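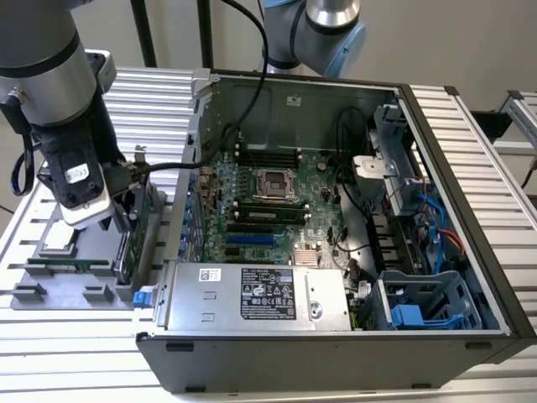 Search this site Search Go

Red carpet season at Stallemstead, and the frocks are back

Two years off. Then one wet Friday in July and suddenly 600 people in sequins trying to get through one door. The Stallemstead film gala has never been a slick affair – that's half the fun – but this year the clothes were a proper step up.

Green everywhere. Bottle green, lime, a sort of pond colour that shouldn't work and did. Velvet too, in spite of the heaters being on full bore inside. Long gloves on almost 80 guests, a few of them clearly regretting it by the time the oysters came round.

Label of the night was Ledberg. Bias cut, low back, barely a seam in sight. Three of the cast of the harbour drama wore it and none of them clashed, so somebody had been on the phone beforehand. Amadi went the other way – big shoulders, big bows, a train that took two ushers to get up the stairs. Loved it. My neighbour in the press pen did not.

Jewellery was quieter. Josard lent out most of its winter range, small drop earrings mainly, and one collar with 2822 seed pearls that had it's own security guard. He looked bored. The collar looked heavy.

The men? Better than usual. Brown suits, soft ties, one very good cape. Still far too many white sneakers with black tie, please stop.

After-party was upstairs at the old ferry terminal. Shoes off by eleven, the dance floor full by half past, chips in paper cones going round at midnight. Tickets for the public balcony were 500 dollars a pair and sold out in a morning, so if your keen for next year get on the mailing list early.

Best dressed votes close at the end of the month. My money's on the bow.

Contact us | Copyright 2022 | Back to top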